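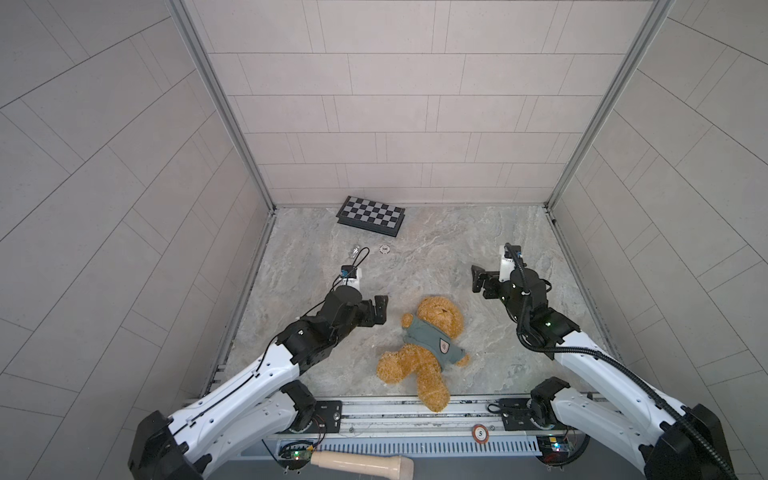

One buyer had a complaint before anything else: the shirt is the best part of this bear, and the listing spends three lines on the fur. We read the listing again and the complaint is fair.

Fliketti Shaggy Bear with Knit Top
Item 324. Sold by Flerkuso. Price: 34, bear and top together.

Flerkuso calls this a "forever friend with salon-soft fur." We would call it a plush bear with long fur that goes where it wants. The color is given as honey, and depending on the light you may see tan or something close to orange. If you need a bear to match a bedroom, look at it in person first.

The fur tangles. The maker says a weekly brushing keeps it smooth, and maybe it does in a house where somebody brushes a bear every week. Ours gets a wide-tooth comb when we remember. Start at the ends and hold the fur close to the body while you pull.

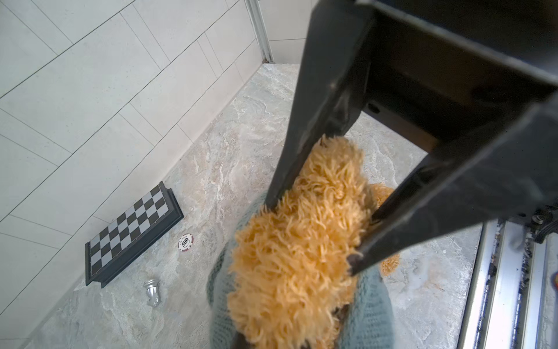 Fliketti bear: long fur and knit top.

The top is a soft blue-green and it is a real knit, so it will snag on hook-and-loop tape and rough fingernails. The page says it is "easy on, easy off for little hands." We doubt that. Getting two fat arms through two small openings takes patience, and the fur bunches up under the knit every time. Lay the bear flat, do one arm, then the other, then pull down at the back. 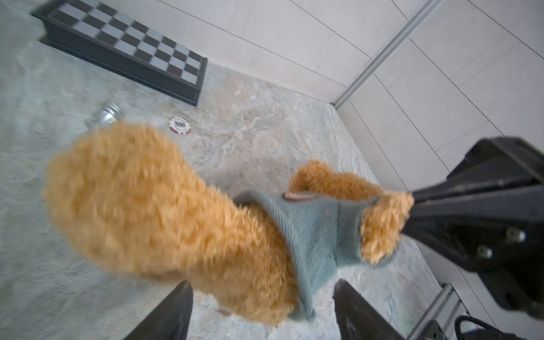 Once it is on, leave it on. Spare tops are sold under item 111 and come in the same color only, which seems like a missed chance. The Cavex doll sweaters that people suggest as a substitute are cut narrow, and we would not order one without measuring.

Washing: the care sheet says surface clean. It also says "machine friendly" further down. We can't square those two, so we go with the first. Damp cloth, a little dish soap, air dry, comb afterward.

The folding chessboard is not part of this item. Arruda sells a small travel set for 26 and the pieces are easy to lose, so budget for a bag to keep them in.
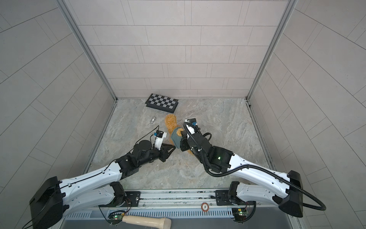

Mine has been dragged around since July and the seams are fine, one owner wrote, but the fur looks ten years old and no comb is going to fix it. That fits with what we would expect. Buy it for the knit top and the floppy shape, and take "salon-soft" with some salt.

Returns: unworn, tag on, bear and top together.

Comments (26)

Related items
Fliketti Spare Knit Top
Arruda Folding Travel Chess Set
Cavex Doll Sweater, narrow cut
Wide-Tooth Plush Comb

Last updated: July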